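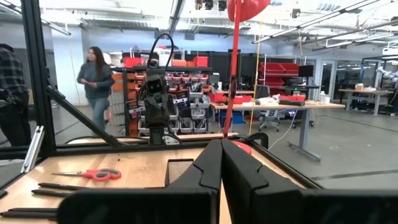
*Photo: Anikó Csonka*

**Odds and ends from the mending table**

Hello all, Morven here again, with a cold and a very full biscuit tin. Our June 2022 swap and mend is nearly on us and I'm properly excited (we've got the big room at Felbridge this time, with the windows that open!). Doors are at 2 and we'll keep going until the tea runs out.

I've been thinking about hems. I started my green curtains back in January and they've been pinned up ever since, which my sister finds very funny. Hanane Samir came round last week, took one look and told me to press the fold before I went anywhere near a needle. I'd been skipping that for years! One evening with the iron and I'd finished the first curtain before the news came on. The second is still on the back of a chair, but it's a start.

If you're bringing something to mend, please wash it first, and bring thread that matches if you have any. We've plenty of navy and a truly silly amount of mustard, thanks to whoever left us that bag. Ruairi MacLeish is doing zips again and can fit in 9 of them, so drop him a line if yours has gone. Coats take him ages, so he'd like to know about those early.

Scissors, while I remember. Last time 14 people were sharing the good fabric pair and somebody cut wrapping paper with them (I'm not asking who). Bring your own if you can, with a bit of ribbon or wool on the handle so they go home with the right person.

I'll have the kettle on from half one if anyone fancies helping me shift tables. Flapjacks provided, the chewy sort.

Morven Carnegie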